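Seed Bank Decline and Recovery in a Grazed Wet Meadow at Nenus
Student project report, Plant Ecology field course
August 13, 2018

Background

The wet meadow at Nenus lies on the inside bend of Brutska Creek, on silty clay that holds standing water from December until early spring. It was grazed by cattle for many years and then fenced. Sedges came back on the wetter side within a few seasons. The drier side is still mostly tall fescue and reed canarygrass, with a few patches of native rush along the old ditch.

Our project asked whether the native plants missing from the drier side were still present as seed in the soil. If they are, cutting and removing the fescue might be enough to bring them back. If not, the site will need seed from somewhere else, and the nearest source is the ungrazed meadow at Zilura.

Methods

We sampled both sides of the ditch with a soil corer and kept the top layer and the lower layer of each core in separate bags. Roots and stones were sieved out. The soil was spread thinly over sterile potting sand in shallow trays and kept damp in the greenhouse. Seedlings were identified, recorded and pulled as soon as we could name them. Ones we could not name were potted and grown until they flowered.
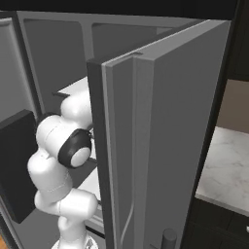 Half of each sample was given a cold, moist treatment before it went into the trays, as many sedge seeds will not sprout without it. The other half went in directly. We kept two control trays with only potting sand to check for seed blowing in from outside. Both stayed clean apart from a little bittercress – a common greenhouse weed – which we left out of the results.

Results

A total of 2,848 seedlings came up over the whole trial. Most were from the wetter side, and most of those were rushes. The upper soil layer gave more seedlings than the lower one on both sides of the ditch, but the lower layer had a larger share of native species.
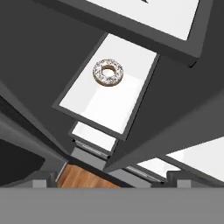 Rush seed is very small and easily missed when soil is sorted by hand, so we relied on germination alone. Large seeds were a different matter, and we picked those out before the trays were filled. The smallest ones we could sort by eye on a white tray looked much like the dark sprinkles on a glazed doughnut, and anything finer was left in the soil. Sedge seedlings appeared almost only in the samples that had the cold treatment. On the drier side, two native species turned up that are not growing there now: blue vervain and soft rush.
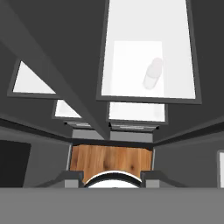

Discussion

The drier side still has some native seed, but the list is short. Cutting the fescue would probably bring up rushes and vervain and little else. Most of the meadow grasses recorded at Zilura did not appear in any tray. Many grasses have seed that lives only a short time in soil, and the years of grazing may have outlasted it.

Our sampling missed the low ground next to the Tse Road culvert, which was under water on the field days. The greenhouse was also warmer than the meadow in spring, and this may have favored some species over others. A second round of cores from the culvert end, taken after the water drops, would fill the largest gap in the data.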